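3.2 Keeping the cell in order

The Clindwood cell has two arms and one hobby, which is light bulbs. After 182 trials in June we moved the pad check to the start of each session, where it should have been all along.

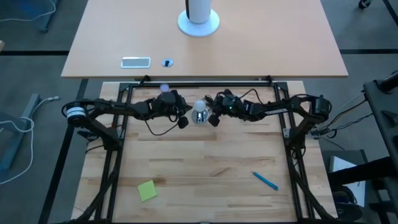
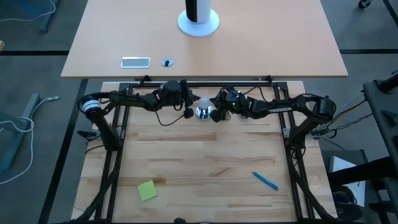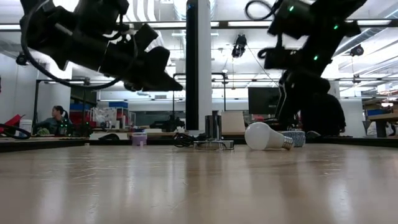 Figure 4. The two-arm cell and a bulb, from three views.

Finger pads are swapped after 81 trials, or sooner if the glass starts to squeak. Cable slack is set by hand at each wrist - Felar's manual suggests a value, and we have learned to ignore it.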